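Equipment Review: Drikari Hand-Held Gripper, Second Version
October 12, 2022
Prepared by Halyna Nazarenko, Gredunar Equipment Office

The Drikari is a two-finger gripper carried by hand, with a camera mounted on the tool. Our office received two units in June and compared them with the Boiko, the model we have used for home recording until now. Vitalii Vasylenko and Vira Bilyk carried out the trials in private apartments over 24 sessions.

The main difference lies in the pads. The Boiko has flat, hard pads that suit boxes and books but tend to let round objects turn. The Drikari pads are softer and held cans, jars and paper canisters with less effort at the handle. Tall containers may still tilt when they are held near the base, and operators should be shown how to choose a higher grip.
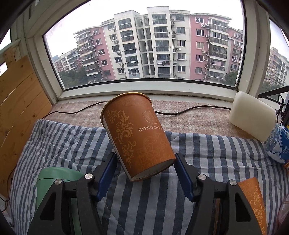
Weight was the second point of comparison. The Drikari is 52 grams heavier than the Boiko, and both operators noticed this late in longer sessions. The handle is well shaped, however, and neither asked to return to the older tool.

The camera gives a wide view that takes in both fingers and a good part of the room. Lines bend strongly toward the corners, as expected with such a lens. Bright windows behind the work were handled better than on the Boiko – the fingers stayed clear enough to label. Of 370 recordings, 29 were set aside, mostly for lost tracking near plain walls.

The printed manual is weak. Calibration takes up a single page, and Dexter Salazar had to write to the supplier twice before the steps were clear.

The office recommends the Drikari for household work with round or light objects. The Boiko remains suitable for flat goods and will stay in service. Requests for a loan unit should be sent to Ustyna Sirko.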